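Ranger la table du fond sans tout déménager

On me demande souvent comment je m'y prends avec la grande table en bois, celle où tout le monde pose ses affaires « deux minutes » et où elles restent jusqu'en décembre. J'ai fini par me faire une petite méthode, à force d'y passer mes fins d'après-midi, et comme Sânziana Bălan m'a réclamé la recette trois fois par message, la voilà écrite une bonne fois pour toutes !

Il vous faut un chiffon microfibre, un chiffon sec, du savon noir, un rouleau de ruban adhésif clair, un feutre qui ne bave pas et un carton vide. Comptez une heure la première fois, ensuite ça va beaucoup plus vite.

1. Faire le tri sans s'asseoir

Très important, restez debout. Si je m'assois, je me mets à lire les vieux papiers et c'est fichu. Je prends chaque objet une seule fois et je décide : il reste, il part dans le carton, ou il va à la poubelle. Les vis orphelines, les bouchons, les petits bouts de machin dont on ne sait plus d'où ils viennent, je les mets dans un bol et j'y reviens à la fin (avec un thé, là j'ai le droit de m'asseoir).

2. Choisir ce qui reste

Chez moi, le globe reste, c'est non négociable. Je sais bien qu'il prend de la place, mais Luminița Onu et moi on s'en sert pour régler nos disputes de géographie, et puis une table sans rien de joli, je trouve ça triste. J'ai aussi une boîte en métal cylindrique que j'ai gardée pour les crayons et que je cale tout près du globe, comme ça les deux objets ne font qu'un seul îlot à déplacer quand je passe le chiffon. Et la grosse bouteille d'eau, parce que sinon je fais quinze allers-retours à l'évier.

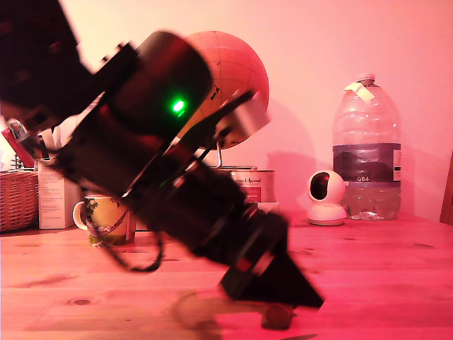 La table en bois, avec le globe, la boîte et la grosse bouteille d'eau.

3. Étiqueter les bouteilles

Les grosses bouteilles transparentes se ressemblent toutes, et il y a toujours quelqu'un pour remplir la mauvaise. Moi j'aime bien une étiquette foncée avec des lettres blanches, bien au milieu : un code court suffit, deux lettres et un chiffre, ça se lit de loin. Lavez et séchez bien le plastique avant de coller, surtout si la bouteille a des rainures (appuyez avec l'ongle dans les creux). Une bande de ruban clair autour du bouchon, c'est pratique pour y noter le jour du remplissage, et quand on change l'eau on arrache et on recommence.

4. Nettoyer le bois

Une noisette de savon noir dans un fond d'eau tiède, le chiffon microfibre très essoré, et on frotte dans le sens des fibres. J'ai longtemps frotté en rond, comme une sauvage, et Emanuel Ardeleanu m'a repris devant tout le monde ! Il avait raison, on voit beaucoup moins les traces. On essuie tout de suite avec le chiffon sec, et on laisse la table tranquille un quart d'heure avant de reposer quoi que ce soit.

Pour le globe, chiffon sec uniquement, le long de l'arc en métal puis sur la sphère, en la faisant tourner doucement. Pas de savon, l'encre n'aime pas ça du tout.

5. Remettre en place

Les objets hauts vers le fond, l'eau sur un côté, à portée de main mais loin des papiers. Gardez le devant libre autant que possible, c'est là qu'on travaille. Pour le carton, j'écris le mois dessus et je le range en bas du placard. Si je ne l'ai pas ouvert au bout de trois mois, je donne.

Reste le bol des petits bouts de machin. Le mien est encore plein, je vous dirai.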